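Seeding by one mark is a poor way to fill a relay heat

The conference seeds its 4x400 relays by a single season-best time. I think the method is wrong, and the results sheets support that. A best time says what four runners did once, often on a fast track in mild weather. It says little about the four who will line up on Friday.

Lostus ran 364 relay legs through its timing sheets last spring. In many of those races the lineup had changed by two or more runners from the one that set the seed. The seed stayed the same. A team could rest its anchor, enter a weaker group and still hold lane 4 in the fast heat.
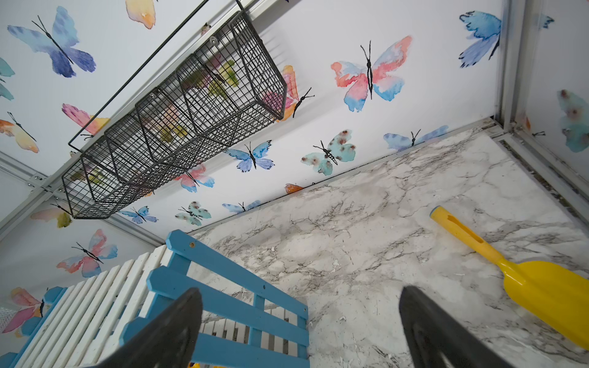
A better rule would use the average of the last 2 marks, with a lineup filed by the morning of the meet. El Sherbiny already asks for this at its indoor invitational in January, and the heats there are closer from first to last. The extra work is small. Entry software such as Flollix stores each split by runner, so the average can be pulled without retyping anything.

Coaches object that an average punishes a team for one dropped baton. That is a fair point. A mark with a fall or a drop could be struck on request, provided the request is made before entries close. The present rule has no such check in either direction, and the conference should replace it before the outdoor season.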